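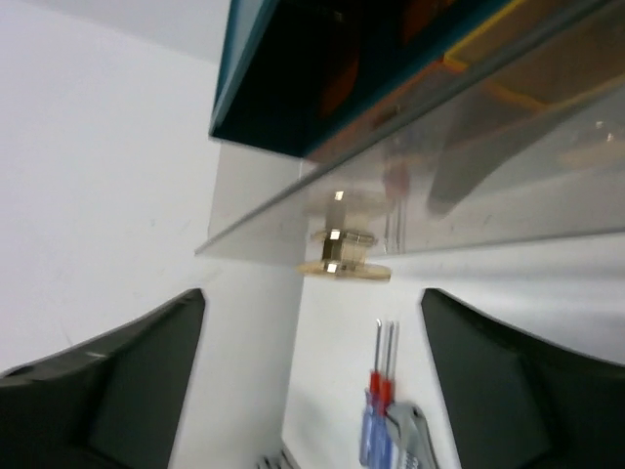
Home Forums Wall Hardware Search Log in

ydankwa
anyone hung acrylic on brass standoffs? the round flange, hex nut kind. do I put a washer behind the sheet

dede_a
yes. nylon one. snug it by hand, no wrench

kenstead363
disagree - by hand they back off. quarter turn w/ a wrench, padded

dede_a
thats how I cracked mine in December

ydankwa
ok so hand tight then check it in a month? wall is drywall btw

kenstead363
anchors then. and drill the holes a hair oversize, teh sheet moves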